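Quaye opens tabletop kitchen program at the Prastdale centre

Small-space cooking sessions start in November, with 24 places in the first group

PRASTDALE – Quaye, the household skills organisation, will open a new cooking program in November for people who live with a very small kitchen, or with no real kitchen at all. The program has the name One Table Kitchen. It was prepared together with the housing association Dillotell, whose tenants will have the first chance to register.

The idea came from a survey which Dillotell made among its tenants in the spring. Of the 142 households that answered, 31 said they prepare most of their meals on one table or one short counter. Many of them wrote that they own a small oven and a pan, but do not feel confident to cook more than two or three dishes with them.

"When we read these answers, we recognised our own first apartments," said Amerley Eshun, program manager at Quaye. "People do not ask us for a bigger room. They ask where to put the plate when the pan is also on the table. It is a very practical question and we wanted to give it a practical answer."

The course has four evening sessions. The first one is about laying out the table before cooking starts. Participants learn to give each thing a fixed place, to leave a free area for cutting, and to keep the door of a small oven clear so it can open fully. The second session is for pan cooking, the third for the small oven, and the last one for a complete meal with fruit as dessert.

All sessions use everyday equipment of the kind that can be found second-hand. The table arrangement is kept simple: a pan with its spatula on one side, a plate in the middle part, and a toaster oven at the other side.

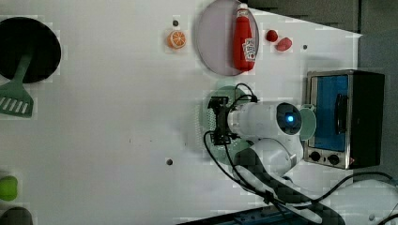
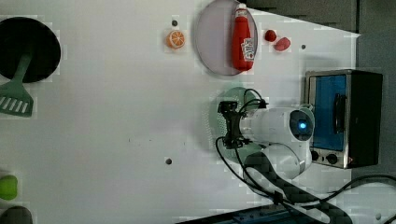

A white table with a black pan and green spatula, an orange, a ketchup bottle lying across the plate, and a toaster oven.

Senyo Antwi, who will teach the sessions, has cooked for many years in school canteens and spent two winters in a rented room with one electric plate. He wrote the recipes himself and tested them with tenants before the summer. Among them are a tomato omelette, baked vegetables with rice, toasted sandwiches and a warm orange salad with cinnamon.

"I like to begin with the ketchup," said Mr. Antwi. "Everybody has it at home, and everybody has an opinion about it. We put a little into a bean stew, with lemon and pepper, and people are surprised by the flavour. After this it is easier to talk about the other ingredients."

Dillotell expects that the program will also help new tenants in its building on Piredia Street, where the studio apartments are delivered with a table and a sink but without a stove. Iddrisu Dogbe, tenant services coordinator at Dillotell, said the association gets many questions on this subject in the first weeks after people move in.

"They want to know which small oven they can buy, and if it is allowed to stand near the wall," said Mr. Dogbe. "Until now we answered by telephone, one by one. From November we can invite them to come, try the equipment and eat something together."

Each participant will receive a printed booklet with the recipes, a plan for arranging the table and a short page on cleaning – including the crumb tray, which was the most requested topic during the test evenings. The booklet was edited by Selorm Kyei and will be available at the front desk of the centre also for people who do not attend the course.

Participation is free of charge for Dillotell tenants. Other residents of Prastdale can join if places remain, and pay only for the food. The sessions begin at 6:30 p.m. in the ground floor room of the Quaye centre, which has a step-free entrance. Children over ten years are welcome when they come with an adult. Anyone with a food allergy is asked to write it on the registration form.

Registration is open now at the front desk. A second group is planned for the new year if there is enough interest.

Media contact: Ebenezer Sowah, communications, Quaye, Prastdale. Journalists who wish to visit a session are kindly asked to inform the communications office beforehand.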